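Stand der Datensammlung, 3. Oktober 2019

Für Sorkance liegen jetzt 171 Episoden vor, alle per Teleoperation mit beiden Armen aufgenommen. 3 davon sind verworfen, Zeitstempel der Gelenkwerte fehlerhaft. Ziel bleibt 3.000.

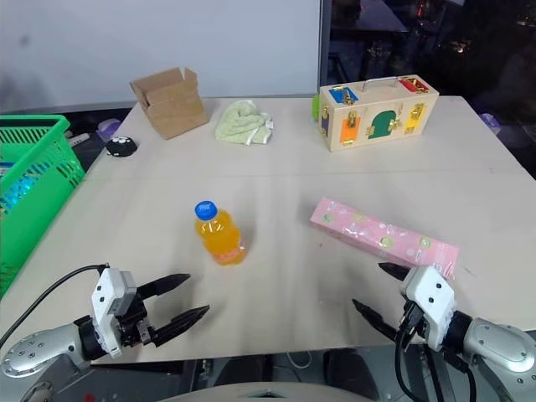
Kopfkamera, beide Greifer offen. Flasche, rosa Packung, Riegelkasten hinten rechts.

Die Objektlage wird vor jeder Episode neu gewürfelt. Transparente Teile bleiben schwierig, der Tiefenkanal liefert dort Lücken. Bis April trainiere ich nur auf RGB.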